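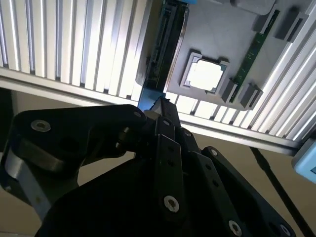 I've spent most of August on the budget for our second teardown cell, and fixture boards are where my numbers keep going wrong. You price the arm, you price the gripper, and then you assume the rest is plastic. But look at what has to sit on one board -- a processor in its socket frame, a green memory module between its gray blocks, a long black connector slot. Every one of those holders took design hours. Nisbet quoted me 152 dollars a board, and I want two spares!

Next up is the gripper line. I'd left the old figure in from the Trurnby plan, and it was way too low.
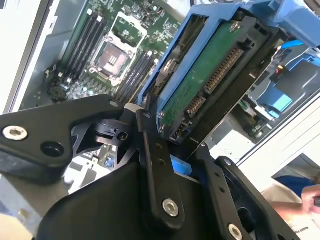

Gripper down by the blue drive carrier. Tight quarters in there.

Fingers are what I'd spend on first. Skaltham sells a nicer set (longer, slimmer), and with two pairs plus shipping my running total lands at 3,635. That's before lighting, which I always forget until the week everything arrives. 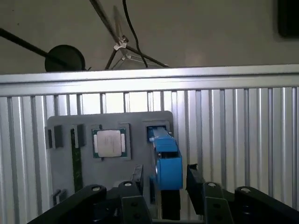 Oh, and put cables in the plan. I mean a real line with a real number, so you aren't raiding the drawer at Zastedberg like I did last time. 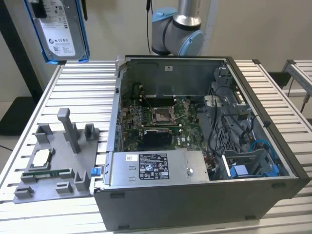

What I'm holding off on

A bigger table. I'd love one, but it can wait for next year's money.

Last updated: 2026-08-06

Comments

benchrat: Did you price printing the boards yourself?

tallgrass9: Please do a post on lighting next -- I forget it too.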